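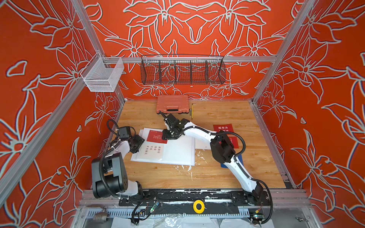 1. Background

The Duman Book Fund was set up by former students of the department to help first-generation students pay for course materials. It gives small grants at the start of each term. Students apply with a one-page form and a short statement, and the grant is paid to the campus bookstore account.

Our group was asked to find out why the fund had money left over at the end of the last two years, and whether current students and recent graduates would give to it if they were asked. The work was done for the fundraising and community course taught by Manuela Caputo. The group members were Lucinda Kincaid, Tullio Ruggiero and Snežana Stoyanova. Corrado Benedetti in the alumni office answered our questions about how the fund is run.

2. What we did

We used a short paper survey and a set of interviews. The survey had nine questions and was handed out in the lounge of Tumberg Hall and after two evening classes. We got 48 usable surveys back. Surveys with the second page left blank were not used.

We also did 20 interviews, most of them with students who had started an application and never sent it in. Each interview was planned for 30 minutes. Several were shorter, and one had to be finished by phone. Tullio did most of the interviews and Snežana typed up the notes. Lucinda handled the survey and the tables, which are in the binder turned in with this report.

We did not ask anyone about family income. Two people brought it up themselves and we left those parts out of the notes.

3. Why students don't apply

Most of the students we interviewed had heard of the fund, but not at a time when it was useful. The notice goes out in August, before many students have their final schedules. By the time they know which books they need, the deadline is over. One student had bought everything used by then and did not think she could apply for money she had already spent. The rules allow it with receipts, but the form does not mention receipts anywhere.

The statement was the second problem. The form asks applicants to "describe your financial hardship," and students did not like the wording. Some took it to mean that a parent had to be out of work. Others said they knew people who needed it more. One student told Tullio he wrote three drafts and then closed the laptop.

The third problem is smaller. The grant can only be used at the campus bookstore, and several courses now use online access codes that the bookstore does not sell. Corrado said this rule came from the original gift letter and would need a signature from the donors to change.

4. Who would give

The survey asked if people would give to the fund, how much, and how they would want to be asked. A one-time gift of $20 was the most common answer among those who said yes. Students preferred to be asked by another student, and they wanted to know what the money paid for. "A chemistry book" was a better answer to them than "student success."

Recent graduates were harder to reach. The address list we were given was old and many messages came back. Those who did answer were friendly to the idea but wanted to give monthly in small amounts, and the current giving page only takes single gifts.

5. Suggestions

Move the deadline to the third week of the term and send the notice again after classes start.

Replace the hardship question with "What would this grant help you buy?" and add a line about receipts.

Ask the original donors about access codes. Manuela has offered to help write the letter.

Add a monthly option to the giving page.

Hold one student-run giving table in November — the lounge in Tumberg Hall is free in the late afternoon.

6. Limits

The surveys came from one building and mostly from evening students, so day students are underrepresented. The interviews leaned toward people who were willing to talk about money. We had also planned to speak with bookstore staff but could not set a time before the report was due. A group that picks this up next term should start there, and should ask for a newer address list early — it took us a month to get the one we had.

Related reports
Lurkel Pantry: Weekend Hours and Who Uses Them
Thank-You Letters and Repeat Giving at the Pliment Scholarship
Emergency Travel Grants: A Review of the Form
Peer Tutoring Stipends, Second Report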